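September 28, 2022

Board oil again. Weighed all 12 offcuts first thing, before the heating came on, and I'm no nearer believing the leaflet than I was before.

The claim, for anyone picking this up cold: two coats of Mullik hard oil and the wood "no longer takes up water". No longer than what, it doesn't say. No mention of species, end grain, or how long the water was left standing. I wrote to Luangrath, who sell it, and got back the same leaflet as a PDF.

What I did: beech and maple offcuts from the bin, sanded to the same grit, split between Mullik, the Noson wax paste, plain mineral oil and bare. Left them on the rack to cure for the full time on the tin. Weighed dry, then stood them end grain down in a tray of tap water for 90 minutes, blotted, weighed again.

Results so far:

- Bare wood gained most. Good, or I'd have thrown the scales out.
- Mineral oil not much better than bare. The beech pieces disagree with each other more than they disagree with the bare ones, so I wouldn't hang anything on that.
- Noson and Mullik both clearly lower, and I can't separate them. The gap is smaller than what I get lifting a piece off the scales and putting it back.
- Nothing gained zero. So "no longer takes up water" is wrong on end grain at least, however nicely you squint at it.

Kilian Steiner says end grain is unfair because people cut on the face. True, but every board has ends, and the ends are where ours split. He also thinks my blotting is sloppy. Also true. I pressed harder on the first few until I noticed the paper was coming away at different weights, and I can't undo that now.

Bamboo isn't in the set at all and it should be. Half the people who ask about oil have a bamboo board, and it's glued strips of grass, so I don't see why beech numbers should carry over to it.

Bamboo board on the worktop:

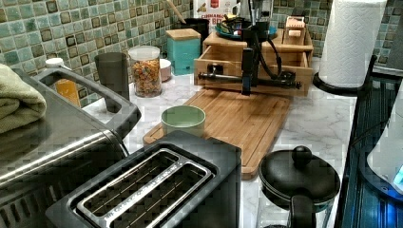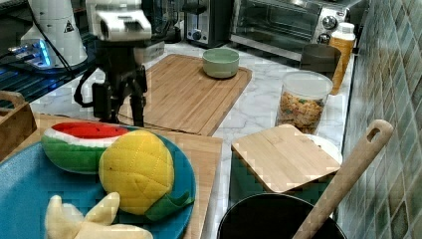
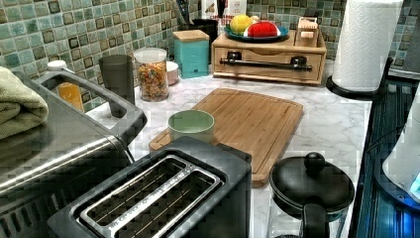
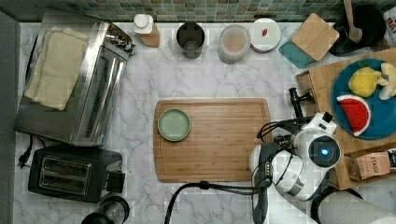 Need to find offcuts with the glue lines running both ways, otherwise we'll only be testing the glue.

The face grain test was a waste of a morning. Puddle of water under an upturned glass, wipe, look at the mark. Every finish looked fine to me and Kilian said he could see rings on the wax ones, but he knew which were the wax ones. If we do it again, somebody else puts numbers on the backs and keeps the list. I don't trust my own eye on this either. I went in wanting the cheap mineral oil to hold up and I caught myself tilting it to the light until it did.

The beading photos in the leaflet prove very little. Fresh water beads on anything greasy. Rub a bit of butter on a board and you'd get the same picture. What I want to know is what it does after a fortnight of washing up liquid and a scourer, and there's not a word about that.

Scales: the Jirkeck drifts if left on. Tared it before each piece this time, which helped, but I still got a different reading on the brass weight at the end than at the start. Could be the draught from the door. Could be that it's a cheap set of scales. Until that's sorted I'd treat every small difference in the notes above as noise, including the ones I like.

Next:

- Redo the end grain soak with a fixed weight on the blotting paper, same count every time.
- Add bamboo, and walnut if there's any left under the bench.
- Scrub test between soaks. Same scourer, Kilian to do all the strokes.
- Borrow the other scales.

Oily rags are outside on the line, flat. Please leave them there till they're stiff.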